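We use cookies to remember your settings and to see which guides are read. Accept all | Manage choices

Recording two-handed kitchen demonstrations in simulation

Reading time: 6 minutes

This guide covers the recording stage of a tabletop project: setting up the scene, teleoperating the hands, and deciding which episodes go into the training set. It assumes that the simulator is already running, that the hands respond to your tracking gloves, and that you can write episodes to disk. Training is dealt with in a separate guide.

The settings come from the Edside kitchen set, which we recorded in July. It holds 407 accepted episodes across 26 scene layouts. The task text is short: put the food from the plate into the bowl. Most of the work went into making the episodes differ in useful ways and agree in everything else.

1. Fix the camera before anything else

Choose the head camera pose and lock it. If the pose is adjusted halfway through a set, split the set at that point and give the second half a new name. Do not try to correct the earlier episodes afterwards.

We record a wide strip and pad it to the input shape of the model with black bands at top and bottom. Padding keeps the proportions of the objects. Stretching does not, and a round plate seen at an angle is already distorted enough. Apply the same padding at run time.

Check the view with the hands at rest. At least one hand should be visible at the start of an episode, and the plate and bowl should be clear of it.

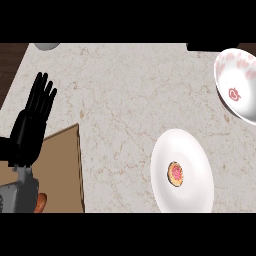
Head camera view with one hand in view and a single cookie or tart on the plate.

2. Define the start state

Write the start state down as numbers in the scene file. Ours has three parts: joint positions for both arms, object poses, and the random seed for surface materials. The operator presses reset, waits for the objects to settle, and starts recording only when the velocity of every loose object is below the threshold. We used a settling limit of 4 seconds. A scene that has not settled by then is discarded and drawn again.

Allow small changes in the start pose of each hand. If every episode begins from exactly the same joint positions, the policy learns the opening movement as a fixed sequence and copes badly when it is started elsewhere. A few centimetres at the wrist is enough.

3. Vary the food, keep the crockery

Food items are drawn from the Natura object pack at reset. Each draw sets the number of items, their type, their position on the plate and their rotation. The plate and the bowl stay the same models throughout, though their positions move within a small region.

Sort the draws by difficulty before you record. A single small item in the middle of a large plate is a simple case for planning and an awkward one for the fingers, which have to close very near the plate surface. Two items almost touching, such as the green fruit lying against the cut half with the pink-red flesh, need a decision about which to take first. We left that decision to the operator and logged it. Record both kinds in each session so that tired operators do not end up with all of the harder draws.

Background objects can be left in place. They give the model something to ignore. Keep them outside the reach of either hand, or they will be knocked and the episode will have to be thrown away.

4. Use both hands on purpose 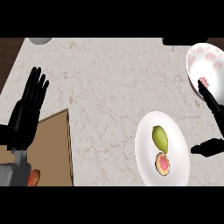
Operators tend to favour one hand, and a set recorded without instructions will show it. Decide what each hand is allowed to do and put it in the operator notes. In our notes, the idle hand is held upright and away from the food, and the working hand may touch the crockery if the operator thinks it helps. Contact of this sort is easy to miss when reviewing at speed. With a fingertip resting on the inside of the bowl, over the pink flower pattern, much of the right hand can be beyond the right border of the view, and a reviewer looking only at the plate will mark the hand as inactive. Read the contact log alongside the video.

Where the working hand leaves the view for more than 27 consecutive steps during a grasp, we reject the episode. The joint readings are still correct, but the images no longer explain the actions.

5. Teleoperate at a steady pace

Move at a speed you can keep up for the whole session. Long pauses are the most common fault. A pause with no visible cause teaches the policy to stop, and it may not start again. Trim pauses at the beginning and end of an episode. Do not cut them from the middle, as this leaves a jump in the joint readings.

Corrections are welcome. If an item slips, pick it up again and carry on. Musyoka Massawe, who wrote our operator notes, asks for recoveries to be tagged with the step at which the grasp was lost. The tag takes a moment to add and lets you weight those episodes later.

6. Review and accept

Replay each episode from its recorded actions, with the same seed. Accept it if:

- the replay ends in the same object state as the recording
- all the food is inside the bowl and at rest
- no item has passed through the plate or the worktop
- the task text matches the items drawn

The first check found most of our faults. Nearly all of them came from a physics step that differed between the recording machine in Storkuvville and the replay machine. Store the step size in the episode header and have the loader refuse any file where it is missing.

Rejected episodes should be kept in a separate folder with the reason in the file name. We use the Govindasamy naming script for this, with the reason code placed before the seed so that a plain directory listing groups them.

Get new guides by email. Enter your address to subscribe to the newsletter. You can unsubscribe at any time.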